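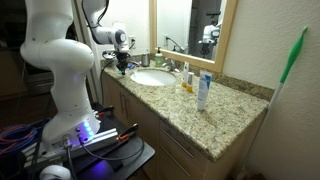
*Braço robótico com garra de dois dedos junto à bancada de uma casa de banho, com uma escova de dentes azul sob a garra.*

## Mevusero: primeiros resultados em ambiente doméstico

A equipa de manipulação do Colateck concluiu em setembro a primeira fase do projeto Mevusero, dedicado à preensão de objetos finos e leves sobre superfícies de padrão irregular. O trabalho, coordenado por Svenja Widmer, parte de uma dificuldade conhecida: uma escova de dentes pousada numa bancada de granito oferece pouca altura à garra, e a textura da pedra perturba a estimativa de profundidade.

O método proposto divide a tarefa em duas etapas. Na primeira, uma rede treinada com 3623 demonstrações teleoperadas prevê o eixo principal do objeto e propõe uma orientação para a garra. Na segunda, um controlador de contacto conduz a descida final e corrige a altura a partir do binário medido nas juntas — sem recorrer à imagem nos últimos 10 milímetros, em que os próprios dedos ocultam o alvo.

A avaliação compreendeu 529 tentativas. Segundo Jonas Zaugg, responsável pelos ensaios, a correção por contacto reduziu sobretudo as falhas em que os dedos tocavam na bancada antes de fechar. Os casos mais difíceis continuam a ser os objetos encostados à parede ou muito próximos de outros, para os quais o planeador rejeita com frequência todas as orientações candidatas.

Selina Gisler apresentou ainda uma análise do efeito dos reflexos. A presença de um espelho sobre o lavatório deu origem a deteções duplicadas do braço, entretanto eliminadas por uma máscara geométrica calculada no início de cada sessão.

A segunda fase, a cargo de Remo Wieser, incidirá sobre a recolocação dos objetos em copos e suportes. O relatório técnico encontra-se em revisão interna e será distribuído às unidades parceiras após aprovação. Os pedidos de acesso antecipado aos dados devem ser dirigidos a Tudur Foulkes.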